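Fix-It Help > Computers > Desktops and Workstations

Order for stripping and reassembling old Dell towers?

Posted in November by Prakash Palaniappan
Viewed 889 times

I have a batch of used Dell towers that came out of an office closure at Arusport. They are going to Studex, the homework program at the Berko library, and I said I would get them ready. Some are complete and some have been picked over already. My plan is to strip each one down to the board, clean it, and put it back together from the best parts I have.

I have built PCs from new parts before, but those were ordinary cases with screws everywhere. On these, half of the parts are held in with latches and plastic carriers, and I don't want to snap anything. Replacement carriers cost more than I want to spend. The whole budget is $3,000 and most of that is going to monitors.

So far I lay the case down with the side panel off and take the hard drive out first. The drives are mostly 500 GB. I leave the drive in its caddy and stand it up next to the case.
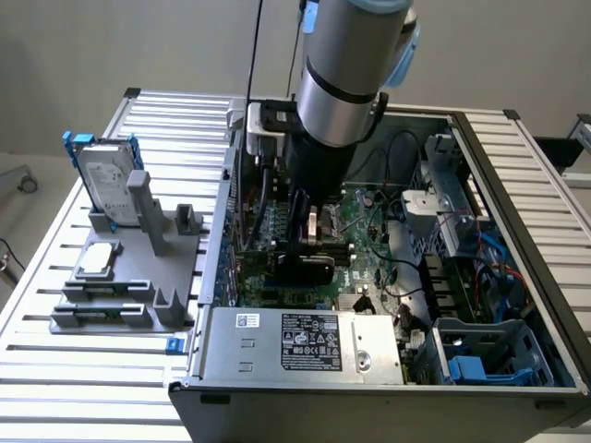
Tower on its side, panel off. Hard drive in its blue caddy standing at the left.

After the drive I have been doing the graphics card, then the memory, then whatever is left. I don't know if that is the right order. What I would like to know:

Is there any reason to take the memory out before the card? On some of these the card sits close to the memory slots and there isn't much room for fingers.

How do I get the graphics card back in without forcing it? With the case lying down, the card goes in standing up on its edge, and I seem to get either the bracket lined up or the connector lined up but never both.

The CPU is missing from at least one of them. Do I need to do anything about the open socket while I work on the rest?
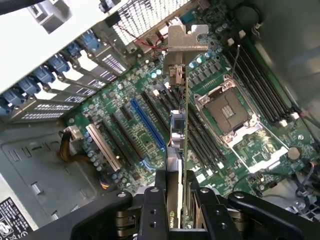
Graphics card over the board, bracket end near the expansion openings. No CPU in the socket.

I do have the service manual for one model, but the batch is mixed and the manual doesn't match everything. General advice is fine.

tinroof44

Your order is fine, mostly. I did a few years of this at Ramasamy Computer Repair and we went drive, card, memory, cooler, CPU, power supply, board. The reasoning was that the long parts come out first and give you room for the small ones. If a card is in the way of the memory latches, take the card first and don't try to work around it. If it isn't in the way, it makes no difference.

Before any of that, shut the machine down, pull the power cord and hold the power button in for a few seconds. Wear a wrist strap clipped to bare metal on the case. A lot of people skip the strap and get away with it, but you are handling a lot of bare boards one after another.

For getting the card out:

Unplug any power cable going to the card. Smaller cards often don't have one.
Open whatever holds the bracket at the back of the case. On a lot of Dells it is a hinged clamp or a sliding piece instead of a screw.
Find the little lock at the end of the slot on the motherboard and press it or push it aside. The style changes from board to board.
Hold the card by its edges and lift it straight up. If it moves at one end only, the lock is still closed.

If it doesn't move at all, stop and look for the thing you missed. Pulling harder is how slots get torn off.

Going back in, the bracket leads. The bottom of the metal bracket has a narrow tongue that drops into a gap between the motherboard and the case wall. Start that tongue first with the card tipped very slightly toward the back of the case, then bring the card level over the slot. Look along the slot from the side to check that the contacts are sitting in it along the whole length. Then press down evenly on the top edge of the card. Don't push on the fan. You should feel it seat, and the slot lock usually closes by itself. Close the bracket clamp last. If the clamp doesn't want to close, the card is not all the way down.

The gold contacts should disappear into the slot in an even line. If you see more gold at one end than at the other, take it out and start over.

On the empty socket: cover it now. If it is the kind with spring contacts in the socket, those bend if you so much as drag a sleeve across them, and a dropped screw can ruin the board. The black plastic covers that come on new motherboards are cheap to buy in bags, but get ones that match the socket type. Until you have one, close the metal frame gently, don't force the lever, and keep loose screws and tools away from that side of the board. Don't wipe inside the socket and don't blow canned air straight down into it.

dellguy_maybe

just put the screws in a cup and take a picture of everything first. the blue parts are the ones your supposed to touch

Prakash Palaniappan

Thank you both. Bracket first was what I was doing wrong. I had been setting the connector end down and then trying to swing the bracket into place, and the tongue was catching on the edge of the case.

I have bought socket covers and ordered a second strap so my nephew can help.

One more thing about the blue parts. The drive bay latches make sense to me now, but there is also a gray plastic plate on one of these with a long rail across its upper edge and a blue handle at the end. It sits in front of the slatted metal panel. I can see connectors down near the bottom of it, so I haven't pulled on it. I don't know if the handle releases the whole plate or only something that is mounted on it.
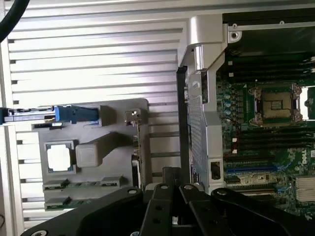 I would also like to know if there is any point in taking that section out at all. The board is what I am trying to clean, and if the plate can stay where it is I would be glad to leave it alone.

M. Okafor-Lind

I work on mixed batches like yours and I'll take the last part first. Leave the plate in unless it blocks something you need to reach. Every carrier you remove is another set of tabs that has to line up again, and on older machines the plastic has gone stiff. Dust comes out well enough with a soft brush and short bursts of air with the carrier in place.

If you do have to remove it, blue on these cases generally marks a release that is meant to be worked by hand, so the second answer is right as far as it goes. It doesn't tell you which direction the release moves or what else is still attached. I would do it like this:

Look up the service tag on the outside of the case and get the manual for that exact machine. They are free downloads. With a mixed batch you will end up with several, and I keep them in one folder named by tag.
Look for cables or a small circuit board behind the carrier before you touch the handle. Since you can see connectors, assume something is plugged in until you know otherwise.
Work the handle with one hand and keep the other flat on the carrier so it can't jump.
If it takes more force than opening a stiff kitchen drawer, look for a screw.

I disagree with tinroof44 on one small point. I take memory out before the card whenever I can reach it, because I test the memory in a separate machine and like to have that running while I do the rest. If you aren't testing memory separately, ignore this.

A few things for the drives. Label the caddy and the case with the same number before you separate them, with painter's tape and a marker. Caddies that look the same sometimes aren't, and you will find that out when one goes in most of the way and stops. Wipe the drives before they go to Studex, even if the office told you it was already done. For homework machines I would consider small solid-state drives in place of the old hard drives if the budget has any room left after the monitors. They will be a lot quicker to start up. You may need an adapter bracket for the smaller size.

Check the coin battery on each board while the case is open. On machines of this age I replace them all without testing.

2 comments

tinroof44: Agree on the batteries. Write down any BIOS settings you care about first, the drive mode setting especially. If that resets to something else, Windows may not boot.

Prakash Palaniappan: Found the manual by service tag and I am leaving the plate in. Starting on the labels tonight.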